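4.3 Replaying the held-out episodes in simulation

Use this procedure to score a trained policy on the held-out set. It assumes you have finished section 4.2 and have a checkpoint in the Undar run folder. If you only want to look at a single episode, skip to step 9.

What you need before you start

A checkpoint with its matching normalization file. Both come out of the same training run and the two must not be mixed.
The Kesenitz scene pack, unpacked under the Undar data folder.
The held-out episode list. It has 1,157 episodes in 167 rooms. None of these rooms appear in training.
A machine with one free graphics card. The head view is rendered on the card, and a second job running on it will slow the replay enough to trip the timeout.

Note: The scene pack and the simulator must be from the same release. The September pack changed the height of several cabinets, and scores from before and after that change should not be put in the same table.

Running the replay

1. Open the Undar settings file and set the mode to "replay".

2. Point the policy path at your checkpoint. Give the folder, not the file inside it.

3. Set the random seed to 7. All results in chapter 6 use this value. You can use other seeds for your own tests, but report them separately.

4. Set the step limit to 4,000. An episode that reaches the limit is stopped and counted as a failure.

5. Check that both arms are enabled. The replay will run with one arm turned off and will not warn you.

6. Start the Antal scoring service and wait for the line "ready" in its log. If you start the replay first, the early episodes will have no scores and you will have to run them again.

7. Start the replay. Rooms are loaded in list order. The first room takes longer than the rest while the textures are read in.

8. When the run ends, open the summary. Check the number of scored episodes against the episode list before you look at the success rate. If the two numbers differ, go to "Missing episodes" below.

Looking at one episode

9. Open the Undar viewer and enter the episode number.

10. Choose the head view. This is the view the policy was given, at the same size. The outside view is easier to follow, but it shows objects the policy could not see, and it should not be used to decide why a grasp failed.

11. Step forward to the first approach. Look at where the gripper is relative to the near edge of the surface and whether the target is still in view.

12. Mark the episode with one of the failure labels: missed reach, early close, dropped object, blocked path, lost view. Use only one label. If two seem to fit, choose the one that happened first.

Caution: Do not edit the labels file while the viewer is open. The viewer writes its own copy on closing and will overwrite your changes.

Reach height and the near-edge offset

The policy described in this guide uses a near-edge offset. Before going down to an object on a raised surface, the arm first moves to a point at the front edge of that surface, and the final approach starts from there. Izzati Hidayat added the offset after comparing failed reaches onto cabinets with failed reaches onto tables. Most of the cabinet failures came from the forearm meeting the front of the cabinet on the way in.

The offset is on by default. To turn it off for a comparison run, set "edge_offset" to zero and leave all other settings alone. Do not change the offset and the step limit in the same run.

Only the arm doing the reach uses the offset. The other arm is free to hold whatever pose the policy gives it, and a raised idle arm is not an error.

Missing episodes

If the summary has fewer episodes than the list, look in the Antal log for the word "skipped". The usual cause is a room that failed to load. Run that room again by itself with the same seed, then merge the results with the merge tool. Do not paste rows into the summary by hand.

If the same room fails twice, send the room number and the log to Filippos Tzavaras, who looks after the Garkden build of the simulator. 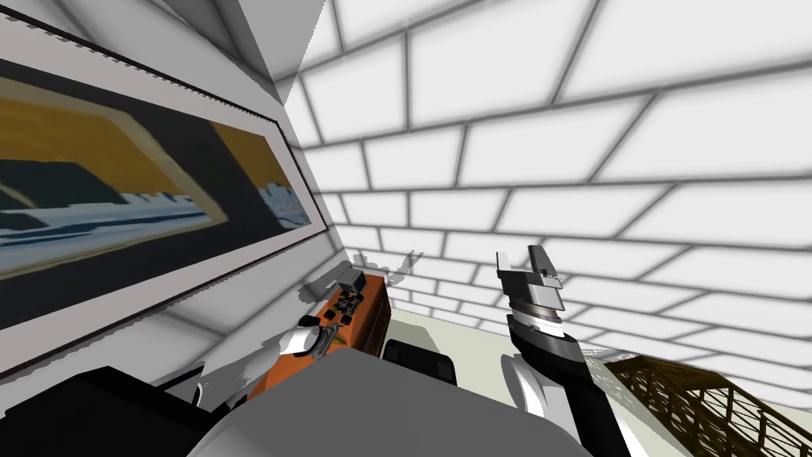

Figure 4-6. Head view during a replay, left gripper at the near edge of the cabinet top.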